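# Big room, ribbed ceiling, tube lights: cleaning and upkeep notes

Updated 10 May 2025. For anybody with a workroom like ours, white corrugated ceiling, long tubes, a big window on one side. Add your own at the bottom.
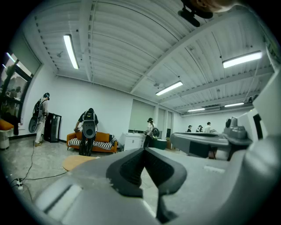
Padmavathi Shenoy says start with the ceiling, always the ceiling, and she will not sweep a floor until the ribs overhead are done. She did the floor first at Kunari for years and then did it again an hour later. OK. Ceiling first.

**Ceiling ribs**

- Dry first. Microfiber sleeve on an extension pole, run it *along* the ribs. Across just knocks the dust into the next groove.
- Cover benches and chairs before you start. Old bedsheets. Plastic slides off and takes the dust with it.
- Goggles. Cap too if you care about your hair.
- Damp pass only where it's greasy. Squirt of dish soap in a bucket of warm water, wring the sleeve out hard. No drips near fixtures or conduit.
- Small round things on the ceiling, sensors, sprinkler heads, whatever you have: leave them alone. Do not wipe, do not hang stuff off them, do not bump with the pole. I go a hand's width wide of every one. If they look filthy tell whoever services them.
- Beams collect more than ribs do. Top ledge especially. Vacuum with the brush head, not a duster, or you will be wearing it.

**Tubes**

Lights off, let them cool, *then* dust. Dry cloth. One person on the ladder, one holding it.

Tube ends going gray = order a new one now. Don't wait for flicker. We keep two spares standing in a cardboard sleeve behind the door and write the install month on the metal cap with a marker. Last batch says February.

Match the color when you replace. Read the printing on the old tube, take a phone picture of it, buy the same. We had one pinkish tube over the far end and you could not sort thread under it at all. Sowmya Thomas put up with it for a whole winter, then bought the right one herself. $16. We paid her back.

Flicker after a new tube: try reseating it, quarter turn out, quarter turn in. Still flickering, it's probably the fixture, so call an electrician. Old tubes go to the hazardous waste drop, never the dumpster.

**Where to put the work**

Don't set a bench directly in line with a tube behind you. Your own shadow lands on the work. Better to have the light a bit in front and off to one side.

Window side is for fussy jobs in the daytime. Color matching, picking out splinters, reading tiny print. After dark the glass turns into a mirror, so face away from it if the reflections bug you.

Far end of a long room always feels darker than it is. Clamp lamp, done. We have a Werkine one with a stiff neck, nothing fancy, stays where you point it.

**Window**

- Dark frames show every speck. Dry brush the corners, then damp cloth, then glass.
- Glass: water with a splash of white vinegar. Two cloths, one wet one dry. Change the dry one sooner than you think.
- Do the inside up and down and the outside side to side. Then you know wich side the streak is on.
- Cloudy day is better. Sun dries it before you get there.

**Seat cushions**

Bright ones, orange and the like, go dull if they live under a window. Swap them with the ones across the room now and then. Vacuum the seams. Spot clean with soap foam only, not the water under it, and stand the cushion on edge to dry.

Test on the underside first. I skipped that with a Pastley cleaner and there's a pale ring on one chair forever.

**Floor**

Last. Start at the wall furthest from the door. Push broom, short strokes, lift it at the end of each one or you flick dust up.

Anything with wheels goes to one side, sweep, everything to the other side, sweep. Takes 20 minutes if people help, all morning if they stand around talking.

Cords: none across the walkway. Run them along the wall or tape them the full length, not just at the ends. Gaffer tape, duct tape leaves goo. Goo comes off with a bit of cooking oil and then soap.

**Buying stuff**

Extension pole, get the one with the twist lock and check it locks before you leave the store. Ours is 17 feet fully out, which is too bendy to use past the middle section. Shorter would of been fine.

Mansilla sells the microfiber sleeves in bulk. I got 168 by mistake, meant to get a dozen. They do wash OK. Warm, no fabric softener, hang dry. If anyone nearby needs sleeves, ask.

**Still to figure out**

Echo. Hard ceiling, hard floor, everybody shouting by lunch. Tried a rug, helped a little. Padmavathi wants felt panels on the long wall. Prices later.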